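21 Mar 2025 - gripper swap, day two

Back on the Keltow fingers after giving up on the Etach set. The Etach ones open wider, but they came with a mounting plate that's a hair too thick, and I got sick of redoing the tool offset every time I tightened it. Same task for both: wooden cube, pink box, navy box, move it across. The stills are from the Keltow session. 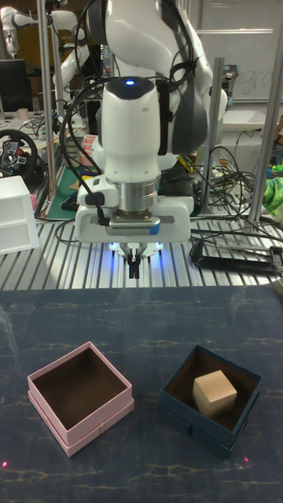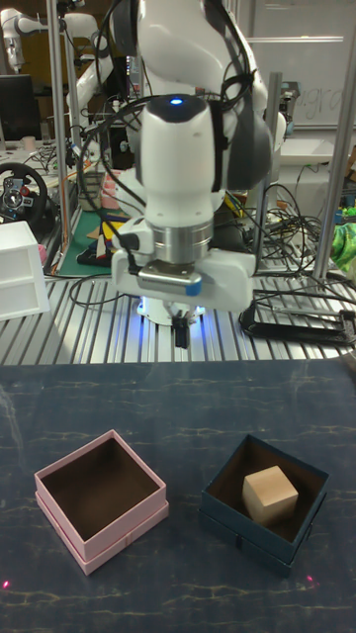
Cube in the navy box, pink box empty, both stills.

Settings for whoever picks this up: closing speed at 200, force limit at 7 on the Ranivine controller (its own units, don't ask me to convert them!), and a 600 ms pause before lift. I tried 900 first and it just felt endless. The shorter pause seems fine with the Keltow pads - they're softer and grab the grain pretty well.

What I don't love is the clearance at the box walls. If the cube sits even a little crooked, the fingers want to come down right on the rim, so I added a small wrist rotation before the descent. Kind of a hack. The Shaikh planner is supposed to handle that by itself, but I still can't get it to stop picking the long way around, with the cables winding up behind it (yes, I've looped them again, please leave the slack where it is).

To do: rerun the Etach fingers with the thin plate if it ever ships, log finger position at contact instead of just at close, and order more pads. The last batch took until July, so order extra.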